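How I clean and re-cuff my vacuum hose (and stop buying new ones)

Posted 3/27/26

I've thrown out exactly one vacuum hose in my life and I still regret it. It was for our old Polák canister, it smelled like a wet basement, the end had come loose, and I figured it was done for. Then I priced a replacement, muttered a few things, and went digging in the trash can outside. Too late — pickup had been that morning.

So now I fix them. It takes me an evening plus drying time, and most of that evening is the hose sitting in the tub while I do something else. If yours whistles, smells, or pops off at the end every time you reach under the couch, try this first.

What you'll need

A bathtub or a long utility sink
Dish soap, the plain kind
A bottle brush, and an old toothbrush for the ridges
A long piece of cord with a rag tied tightly in the middle
A sharp utility knife
A replacement cuff, but only if yours is cracked

I get my cuffs from Moler, a little parts place that still puts things in paper envelopes. Measure the outside of your hose before you order! I guessed the first time and ended up with two cuffs that fit nothing in my house.

Step 1: Check for a blockage

Unplug the vacuum and take the hose off completely. Stretch it out on the floor and drop a coin in one end. Lift that end and let the coin roll through. If it comes out the other side, great. If it doesn't, you've got a clog (and you're out a coin for the moment). A broom handle with the end wrapped in a sock will usually push things out, but go gently, especially around bends. I once got a whole kid's mitten that way.

Skip this whole page if your hose has wires running through it for a powered head. You can't soak those. Wipe the outside with a damp cloth and leave it at that.

Step 2: Take the cuff off

The cuff is the smooth stiff piece on the end, the bit that plugs into the vacuum or the wand. On a lot of hoses it's threaded inside and screws right onto the ridges. Hold the hose firmly an inch or so below the collar and turn the cuff counterclockwise. If it just spins and spins, try the other direction, as some are threaded backward. My Sikard shop vac is like that and I forget every single time.

If it won't budge, run hot tap water over the cuff for a couple of minutes and try again with rubber gloves on for grip. Please don't use pliers. The plastic will crush long before the thread lets go. And if there's a screw or a little pair of tabs, deal with those first. Glued cuffs have to be cut off, so have the new one in your hand before you do that.

Lay the hose on something pale and well lit and take a good look at the spot where the ridges meet the collar. Dirt loves it there, and so do cracks. 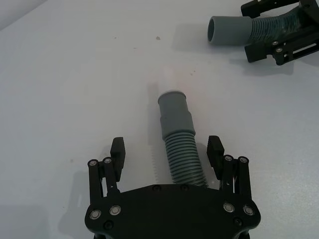 The stepped cuff, with the narrower section at the end, the wider collar below it and the ridges starting right after.

Bend the ridged part slowly while you look. Small splits only open up when it flexes. If you find one within a few inches of the cuff, you can cut that section off and lose hardly any length. A split in the middle is another story, and tape will only hold it for a while.

Step 3: Soak and scrub

Fill the tub with warm water and a good squirt of dish soap, then feed the hose in one end first so the air comes out. Leave it for an hour. Scrub both ends with the bottle brush, then pull the rag through on its cord, rinse the rag, and pull it through again until it comes out clean. The toothbrush is for the outside grooves. It's slow — put some music on.

Rinse with the shower head until there are no more suds.

Step 4: Dry it all the way

Hang it over the shower rod so both ends point down, and give it a shake whenever you walk by. I leave mine for 2 full days. Water hides in the ridges, and a damp hose will clog with dust paste the first time you use it.

Step 5: Put the cuff back

Trim the end of the hose straight if it's ragged, following one groove all the way around with the knife and cutting away from your hand. Start the cuff by hand, keep it square, and turn it until it stops. No glue on a threaded one! You'll want to get it off again next year.

Plug everything back together, switch on, and cup your palm over the far end for a second. You should feel a strong, steady pull and hear no whistling near the cuff. If it does whistle, back the cuff off and start the thread over.

I do both of ours every March now, and the Polák hose I finally bought to replace the one in the trash is still going.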